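Print this page
E-mail this page

CHAPTER 7

Shared Benches and Two-Armed Machines: Rules for Good Practice

7.1 Purpose of this chapter

Earlier chapters dealt with machines that stand behind a fence and repeat one movement for the whole of a shift. The present chapter is concerned with a different class of equipment: the two-armed robot which works at an ordinary table, on ordinary goods, in a room that people also use. The standards written for fenced machines do not transfer easily to such equipment. A fence can be inspected once and signed for. A table changes every time an object is placed on it, and the rules that govern it must therefore be rules of daily conduct as well as rules of construction.

By the end of the chapter the reader should be able to prepare a written bench rule, to mark out the working zones of a table, and to judge whether a given set of goods may be placed within reach of the arms. The reader is assumed to have completed the exercises on stopping distance in Chapter 5.

7.2 The bench and its zones

The Kostadetti bench code, which is followed throughout this book, divides a table into a near zone and a far zone. The near zone is the area in which handling takes place. The far zone is the area in which goods may stand while they are not being handled. Shoes, boxes, sponges and a tall bottle of cooking oil may all be kept at the back of the same table, provided that each can be reached, or safely passed by, without disturbing its neighbours.
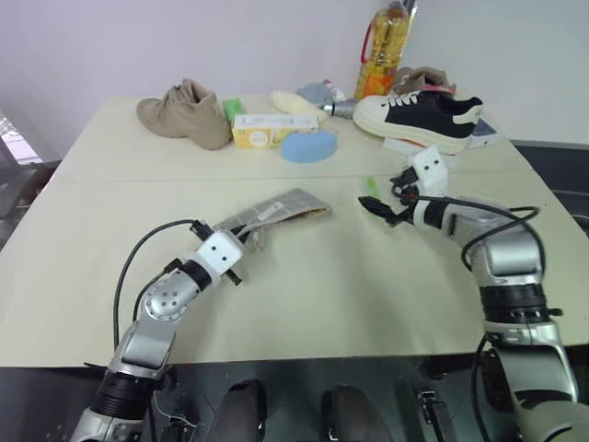
The boundary between the two zones should be fixed before work begins and should be recorded in the bench rule. Where the table has a joint or seam across its width, the joint may serve as the boundary. Where it has none, a line of tape is sufficient. The Vornar supplement asks in addition for a clear margin of 7 centimetres along the front edge, so that a gripper returning to rest does not sweep an object to the floor. It is good practice to apply the same margin at the sides.

Goods in the far zone should be arranged so that tall items stand furthest back. A bottle of liquid is to be closed and placed where neither arm crosses it in normal travel. Stacking is permitted only where the lower item is rigid, wider than the item above it and not itself due to be handled. An operator who finds a stack that does not meet these conditions should take it down before starting the arms — the time lost is small.

7.3 Cables and clearances

Cables that run along the outside of an arm require particular attention. A loop must be long enough to allow the wrist to turn fully, yet short enough that it cannot catch on a raised object. The Tindau method of checking is recommended. Each arm is moved by hand, with power removed, through the whole of its intended reach, while a second person watches the cable. Any contact with the table or with the goods is to be entered in the bench log and corrected.

Where two arms share one near zone, the bench rule must state which of them has priority. The other is to wait clear of the object until the first has withdrawn. Tasks that require both arms to hold one object are treated separately in section 7.6, and a rule written for single-arm handling must not be stretched to cover them.
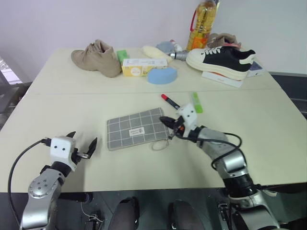 Soft and flat articles call for further care. A pouch, a cloth or a folded wrapper gives little resistance when gripped, and a force limit chosen for a rigid box may be unsuitable. The Charbonneau tables, reprinted at the end of the book, set out starting values for 11 classes of household goods. These values are a beginning only and must be confirmed by trial at the bench concerned. Straps and laces should be noted as separate features of the object, as either may be drawn into the fingers.

7.4 Duties of the operator

Before each session the operator shall:

confirm that the stop control is within reach and has been tested;
confirm that the near zone holds only the goods named in the task;
set travel speed to 25 per cent of the rated value for the first run;
enter the start of the session in the bench log.

Speed may be raised in steps, to a limit of 65 per cent, once a complete run has been made without correction. A higher speed requires the written consent of the person responsible for the bench. If any object is exchanged for another of different size or weight, the first run is to be repeated at the lower speed.

Section 7.5 sets out the form of the bench log and the period for which it must be kept.

Print this page
E-mail this page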